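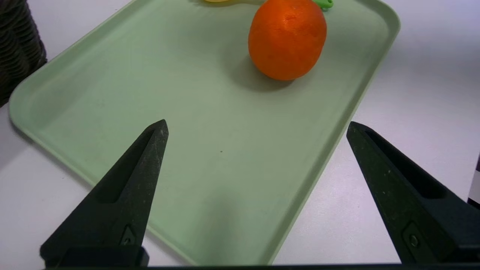

Attachment 1: orange on the green tray

Ticket: Pole position plot drifts after restart
Opened by: Fanni Szalai
Assigned to: Sudheer Poojary
Status: waiting on reporter

Fanni, 09:16
Sulbridge moves the magnetic north pole every time I reload the February core samples. Up to 45 degrees a go. I know the pole wanders, but I was told it took longer than lunch.

Sudheer, 10:05
Which file? And did you touch the tilt correction?

Fanni, 10:20
hastel_cores_b, 400 samples. Tilt correction is on, as it has been since Rebecca Greco set it up.

Sudheer, 11:40
Reproduced. The correction gets saved into the file, then applied again on load. Reload it enough and you can put the pole wherever your theory needs it. Please don't tell Adebayo.

Adebayo Nnaji, 11:52
I'm copied on this ticket.

Sudheer, 13:30
Workaround: switch off "apply on load" and re-import from the raw lab file. Fix goes into build 67.

Fanni, 14:45
Re-imported. Pole has stayed put through three reloads. Sample 16 still plots in the southern hemisphere.

Sudheer, 14:58
Was it labeled upside down?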